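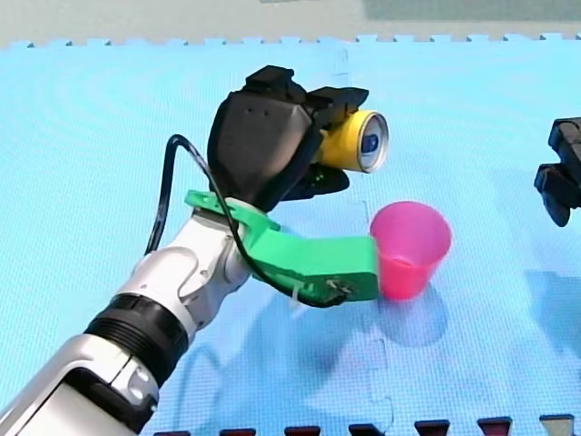 Handout 8 - When the Grip Goes Wrong

Welcome back, everyone, and please keep your notes from the Laing unit close by, as we lean on them a good deal today. Our case is the Urnholm cell, where the force limit reset itself to 25 newtons after a restart, when it should have been 10.

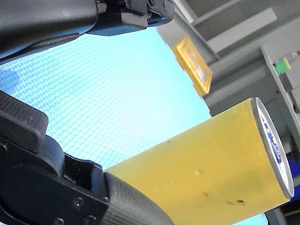
What the fault looked like

No alarm, I'm sorry to say! The log showed a normal close, and the arm carried on.

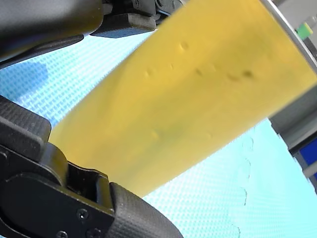

A force fault is a quiet one, and you find it by reading the limit back after every restart - do please make that a habit. Look at the part as well. Dents in a soft yellow surface like this one are worth writing down before the next run, even if you can't yet say what made them.

For the lab, stop the arm, read both limits, and note them on your Fadent sheet.
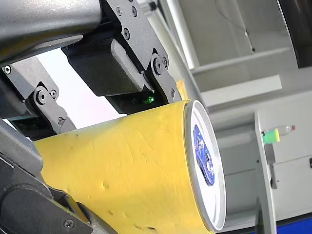 Fig. 2. Upper pad on the cylinder, green indicator lit.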